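Home | Features | Repair | Archive
2 min read

Small fans fail at the bearing or the capacitor. Maxine Quinlan's shop in Pesodstead logged 890 returns up to August, and sorts parts before testing.

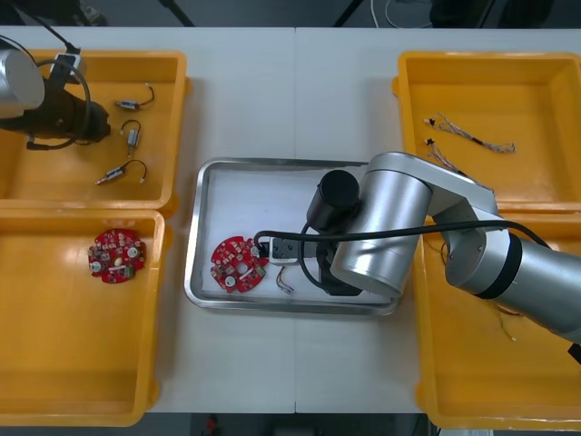

Yellow bins either side of a steel tray; small motors at upper left.

Electrolytics dry out with heat. Quinlan replaces any that read 31 per cent below their marked value. 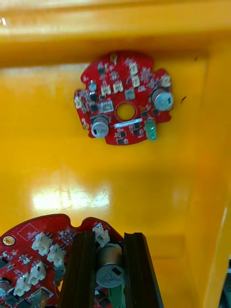 Round-holed red board with two upright capacitors.

Scrap goes to Meveck every 60 days, boards and windings kept apart.
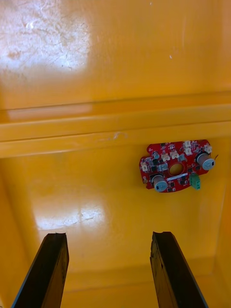 Scuffed yellow panels, glossy finish.

2 comments | 31 shares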